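Minutes of the meeting of the Blade Collectors and Makers Circle

Date: Sunday, July 26, 2020
Chair: Driss El Ouafi
Place: by telephone conference

1. Opening

The chair opened the meeting and greeted the members. There were 14 members on the line. The minutes of the previous meeting were read and accepted with one correction: the steel of the donated pocket knife was written as stainless, but it is carbon steel.

2. State of the collection

The chair informed the members that the register of the collection has now 607 entries. Of these, 33 still have no measured blade length, and for several the country of origin is only supposed. It was asked whether the daggers with curved blades should be one group or two. After discussion the members agreed to keep one group, and to write the shape of the handle in the remarks. The straight hunting knives stay as they are.

A member asked to see the Mahrous dagger before its handle is cleaned. The chair answered that the cleaning will wait until she has looked at it.

3. Care of blades in the summer

There was a long discussion about rust. Two members found small brown spots on blades which were stored in their leather sheaths. It was repeated that leather keeps moisture, and that a knife for display should be stored outside of its sheath, with a thin coat of oil. Opinions were different on which oil is best. Some members prefer mineral oil, others use wax only. The meeting did not decide for one or the other. 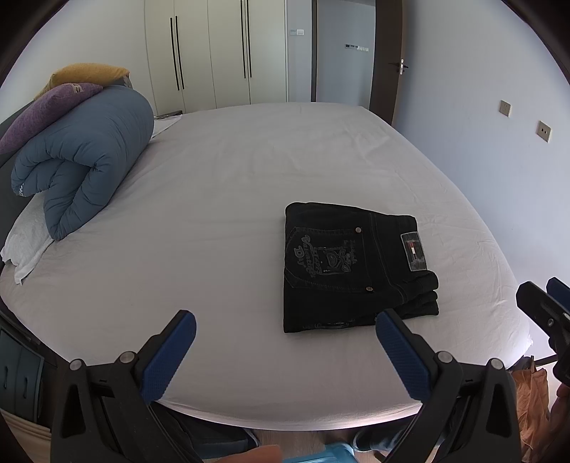
Retora offered the circle a lower price on their storage boxes if we order at least 100 pieces. The members think this is too many. The chair will ask if a smaller order is possible and will answer by e-mail.

4. Sharpening day

The sharpening day in July did not take place. It was proposed to hold it outdoors, in the yard behind the Feltasis workshop, with one table for each person. The owner of the workshop has agreed. Every participant must bring his own stones and his own water. The two electric grinders will not be used this time, as the cable does not reach the yard.

It was also asked if kitchen knives are allowed. They are allowed, but the collection pieces go first.

5. Gronder folding knife

One member presented by voice his new Gronder folding knife. He is satisfied with the lock, but he finds the clip too stiff. Another member has the same model and loosened the screw by a quarter turn. The drawing of the lock will be sent to all who want it.

6. Other matters

The members were reminded to check the local rules before they carry any fixed blade to the sharpening day. Knives must be wrapped and closed in a bag during the travel.

The question of the new display case was moved to the next meeting, because the offer from the glass cutter has not arrived.

The chair thanked the members and closed the meeting. The date of the next one will be sent by e-mail.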